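4. Setting up the two-tray task

I'm assuming you've finished section 3 and the arm homes without complaining. If it doesn't, go back, because nothing below will fix that for you.

4.1 Lay out the table

1. Put both trays down on the table. I leave mine a bit crooked on purpose - our first Flasturon policy only ever saw square trays, and it fell apart the moment Renata bumped one with her elbow.

2. Load the near tray with one plate and one cup. We use the mint-green set for this tray and keep a tall paper cup in the far one, so the policy has to learn which tray it's being asked about. Tip the green cup in some episodes and stand it up in others. 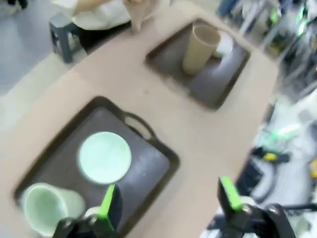 3. Check the wrist view before you record anything. You want both green fingertip pads showing, plus at least part of each tray. If you've lost a pad, loosen the camera bracket, nudge it and tighten it again.

Caution: keep your hands off the table once the arm is live! Pause first, then move the dishes.

4.2 Record your demos

4. Collect 80 demos per layout, then change the layout. I used to do a huge batch of one layout first, and all I got was a policy that was great at that one layout.

5. Save after every 6 episodes. Fotis lost a whole afternoon in June, so please just do it.

Note: our best run so far came from 1,000 demos with the wrist camera only. Adding the overhead view helped with the far tray but made the near one worse, and Ourania and I still argue over why. If you try both, log them as separate runs and send me the numbers.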